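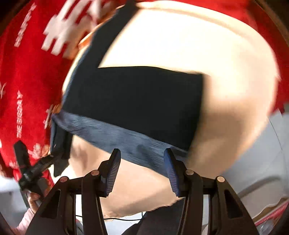

Pekix Soft Goods, README

Short name: pekix-soft
Maintained by: Intan Chong, Clutar
Status: second release

What is inside

Pekix is a collection of short recordings about the soft things of a home: cloths, knitted pieces, pillows and clothes. We began with hard objects (cups, boxes, tins) in the earlier Palacios set. Many readers of that set wrote to ask for fabric, so this release has only fabric. There are 600 recordings in 2 folders, "lift" and "hold".

lift/ has the recordings where a cloth is taken up or moved near bedding. The usual pair is a dark cloth and a pale pillow.
hold/ has the recordings where a cloth item is held up or kept near a person.

Items

Navy and black pieces are the most frequent. Several have a ribbed or heathered band along one side in a lighter blue-grey, and we ask annotators to mark this band separately from the main panel. When the cloth is folded over itself, please mark only the part which can be seen. Do not guess the hidden shape.

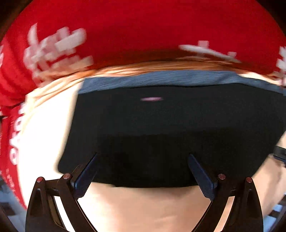 Clothes worn by people are not items. A shirt with printed letters gets the label "person", also when it fills a large part of the view. Small labels sewn or printed on an item are marked "tag". If the writing on a tag cannot be read, leave the text field empty.

Labels

item, band, tag, pillow, person, other

"Other" is for anything you cannot name with certainty. In the first release it was used too little, and I had to correct 200 entries by hand.

Known problems

Fast movement makes the edges of the cloth soft. Use the widest border you are sure of.
Very bright pillows lose their surface detail. The outline is normally still good.
The words "flap" and "strip" were mixed in the older notes. Both are now "item".

Splits

The Drerdale split keeps 100 recordings apart for testing. Please do not train on them.

Corrections are welcome. Write the recording number in the subject line of your message, then I can find it quickly. I go through the messages on Saturday.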